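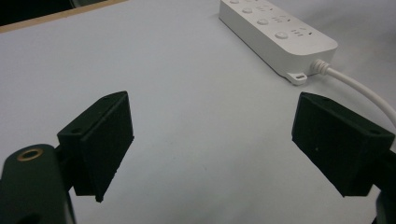

How a robot is shown what to do

A robot arm can move to the same point 200 times without getting bored. It cannot decide which point to move to. A person has to give it that information. There are several ways to do this, and one of the oldest is also the easiest to understand: a person does the job while a machine keeps a record.

This kind of record is called a demonstration. A demonstration is one complete try at a task, from start to finish. If the task is "press a button," the demonstration begins before the gripper gets near the button and ends after the press.

What is a gripper?

A gripper is the part of a robot that does the work of a hand. Many grippers have only two fingers. The fingers do not bend like yours. They slide or swing toward each other to close, and move apart to open. Two fingers are enough to pick up a cup, pull a plug or turn a small knob.

Way 1: Holding the gripper yourself

In this method there is no robot arm at all. A person holds a gripper in one hand and uses it as a tool. A camera is fixed to the gripper and points the same way as the fingers. When the person moves, the camera moves too.

The camera records what is in front of the fingers. A computer works out from the recording how the gripper traveled: forward, back, up, down, or turned to one side. It also stores how far apart the fingers were at each moment.

Later, a gripper of the same shape is put on a robot arm. The view from its camera is close to the view in the recordings, so the computer can compare the two.

Way 2: Remote control

Here the robot arm is switched on and does the moving. A person stands nearby, or in another room, and steers it. The controls may be a joystick, a pair of handles, or a smaller arm that the big arm copies. The proper name for this is teleoperation. "Tele" means "far."

Remote control is slower than holding the gripper. The person cannot feel the object and has to watch carefully. Its advantage is that every recorded movement is one the robot arm is able to make. A human wrist can twist in ways that some arms cannot.

A sample task: the power strip

At the Fallside workshop, Troels Sveinbjörnsson teaches a short course on demonstrations. One of his practice objects is a power strip with a row of buttons. It is a useful object because its parts look alike. The buttons have the same shape and color, so the computer cannot tell them apart by looks. It has to use their place in the row.

His instructions for one demonstration are:

Start with the fingers open and the strip in view.
Move toward the strip at a steady speed.
Stop when the fingers are just above the chosen button.
Close the fingers and press down with the tips.
Lift, back away and open the fingers again.

The strip is turned a little between demonstrations. When a robot has only ever seen an object lying one way, it may fail when the object lies another way. A change in angle also changes which parts look large and which look small. Parts near the camera look bigger, even when all of them are the same size.

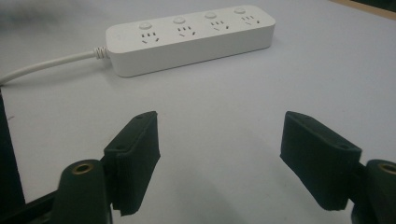

How many demonstrations are needed?

It depends on the task. For the button task, the Fallside course uses 80. Of these, 70 are used for training. The rest are kept apart and used to check what the computer has learned. They work like a test with new problems in it.

Bad demonstrations are removed first. A demonstration is bad if the camera was covered, if the wrong button was pressed, or if the person stopped halfway to scratch an ear.

Words to know

Demonstration: one full try at a task, recorded.
Gripper: the part of a robot that holds things.
Teleoperation: steering a machine from a distance.
Training: the step in which a computer looks for patterns in the recordings.

Try it without a robot

You need a pair of kitchen tongs, an eraser and a partner. Your partner closes both eyes and holds the tongs. Put the eraser on a table. Using words only, guide your partner to pick it up. Then take hold of your partner's wrist and guide the tongs by hand. Do each one 7 times and write down how long every try took.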